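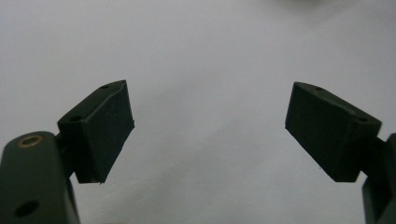

Limescale and other kitchen nuisances

2 min read

Print | E-mail this page

Quick ones this time, got visitors coming.

Kettle first. Half white vinegar, half water, boil, leave an hour. Pour away, boil twice with plain water or your tea tastes like a chip shop. Citric acid does the same job without the smell, a dessertspoon is plenty.

Taps. Kitchen roll soaked in vinegar, wrapped round, elastic band. Overnight if its bad. Not on gold or coloured finishes, it strips them. Ask me how I know.

Sink smells: bicarb down the plughole, then hot water. Still smelly? Take the trap off and clean it. Bucket underneath. Don't then empty the bucket down the same sink (Mervin).

Burnt pan. Cover the bottom with water, spoon of bicarb, simmer ten minutes, leave to cool. Scrape with a wooden spoon. Not aluminium, goes black.

Chopping boards - coarse salt and half a lemon, rub, rinse, stand on edge to dry. Never flat. Oil the wooden ones every so often, last did mine in May and they're due agian.

Fridge seals. Old toothbrush, warm soapy water, dry well. If a strip of paper slides out easily with the door shut, the seal wants replacing.

Marloes asked about onion on hands: cold water and rub them on the steel sink. Works for me, her husband says rubbish.

Oven next time. Dreading it.

Contact | © Sadalby Household Notes 2023 | Back to top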